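Posach餐务自动化改造

Posach餐务自动化改造，指Posach中央厨房在备餐、分装与布草整理环节引入机械臂的过程，以及由此引起的岗位、工时和培训制度的变化。改造由自动化企业Clornix承担系统集成，末端执行器的选型与调试由Flenico负责，后期的岗位评估委托Ivanyshyn研究所进行。该项目在当地餐饮业中常被引用，主要原因是其劳资双方在设备进场之前即订立了书面安排。

名称

厂内文件使用“餐务自动化改造”一词，员工口语中多称“上臂”。早期合同文本曾写作“餐务无人化项目”，后经工会方面提出异议，“无人化”一词从全部文件中删去。现行文本将机械臂称为“协作工位设备”，将与之搭班的员工称为“工位值守员”。

背景

Posach中央厨房为若干学校食堂和养老机构供餐，同时承接餐具与布草的清点、分拣和折叠。改造之前，厨房实行早晚两班制，早班在凌晨四点开始。面点装盘、餐具摆放和毛巾整理三类工作重复程度高，员工长时间站立，手腕与肩部劳损的申报集中于此。招工困难也是推动改造的因素之一：早班岗位长期缺员，空缺由其他班组轮流填补，加班安排屡次引起争议。

管理方最初考虑购置专用装盘流水线。该方案因场地狭窄、品种更换频繁而未获采纳。面点的大小和软硬每批不同，毛巾等织物没有固定形状，专用设备难以兼顾。双臂式通用设备虽然单件速度低于熟练工人，但可以在同一张台面上更换任务，因而成为最终选择。

实施过程

改造分为4个阶段。第一阶段为动作采集，由有经验的装盘员工操纵设备，反复完成抓取、移放和叠放等动作，记录下的数据用于训练控制程序。参与采集的员工按技术岗标准计发津贴，这一条款后来写入厂内规章。第二阶段为离线试验，在独立房间内进行，不接触供餐产品。第三阶段为并行运行，设备与人工同时作业，由值守员复核每一盘成品。第四阶段为正式编入班次，至今仍在推进，首批投入使用的工位共8个。

实施中遇到的困难主要来自柔软物体。面点受力过大会留下压痕，力度不足又容易滑脱；毛巾被夹起后形态不断改变，标签和卷边的位置难以预测。Flenico为此调整过夹持力的上限，并要求值守员在更换面点品种后重新核对参数。碗、杯一类硬质餐具的处理相对稳定，但表面光滑的器皿仍须放慢动作。

对岗位的影响

改造期间厂方承诺不因设备投入而裁减在册员工。原装盘班组共19人，其中7人转任工位值守员，其余分别留任原岗或调往质检与配送。值守员的日常职责包括开班检查、补料、处理抓取失败、记录异常以及收班清洁。与原岗位相比，体力负担有所减轻，注意力负担则明显增加。部分值守员反映，连续监看设备比亲手装盘更容易疲倦，厂方据此把单次值守时间缩短，并在两次值守之间穿插其他工作。

技能结构随之改变。过去衡量装盘工人的标准是速度与摆盘整齐，新岗位则要求能够判断故障类型、读懂界面提示并填写规范的异常记录。厂内培训分为基础与进阶两级，基础培训由Clornix派员讲授，进阶培训由已经取得资格的值守员带教。年龄较大的员工在基础培训中花费时间较长，但由于熟悉面点性状，往往能较早察觉设备即将失手的情形。

早班的开始时间在并行运行阶段结束后有所推迟，部分准备工作改由前一晚完成。此项调整受到需要照料家庭的员工欢迎，也有员工因夜间津贴减少而表示不满。双方最终约定设置过渡补贴，逐年递减。

安全与卫生

协作工位四周划有地面标线，设备运行时值守员的手不得越过台面前沿。需要人工介入时，应先按下暂停键，待双臂停稳后再行操作。接触食品的末端部件在更换任务时须拆下清洗，处理布草与处理食品不得共用同一套末端部件。线缆的走向每班检查一次，发现松脱或缠绕即停机报修。

离线试验与训练不使用供餐产品，也不适用末端部件分用的规定，试验所用物品均不得流入供餐环节。

评价与争议

Ivanyshyn研究所的评估认为，该项目在减轻重复劳损方面成效较为明确，在提高产量方面则尚难定论。报告同时指出，设备失手后的补救工作大多由值守员承担，而这部分劳动在产量统计中没有单独列出，容易被低估。报告建议将人工介入次数纳入班组考核的参考项，但不得作为对个人的扣分依据。

工会方面的主要关切在于数据的归属。员工在采集阶段贡献的动作记录可能被用于其他客户的设备，而现有津贴只覆盖采集工时。厂方与Clornix就此签订了补充条款，规定数据转用须事先告知员工代表。对于转用后是否应当另行付酬，各方意见仍未统一。

软质物品夹持作业 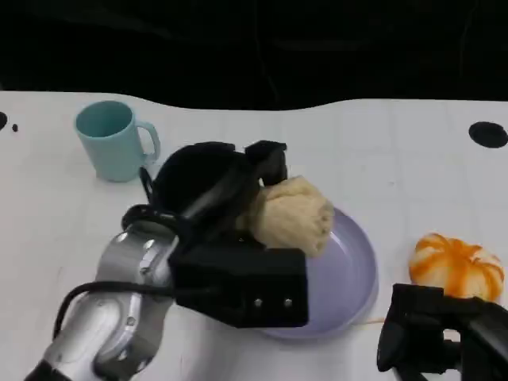
形似面团的物体与毛巾的夹持 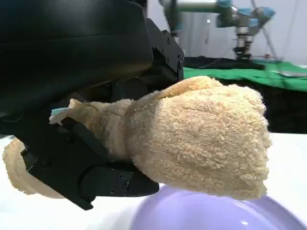 一位值守员在条目讨论页留言，认为正文对“人工介入”的叙述过于简略：介入并不只是捡起掉落的东西，更多时候是在设备犹豫不决时判断该不该按暂停，按早了耽误整班进度，按晚了要重做一盘，而这种判断在培训教材里只占半页。留言还建议补充夜间备料岗的情况，因为早班推迟之后，那里的工作量增加得最多，评估报告却没有把它算作受改造影响的岗位。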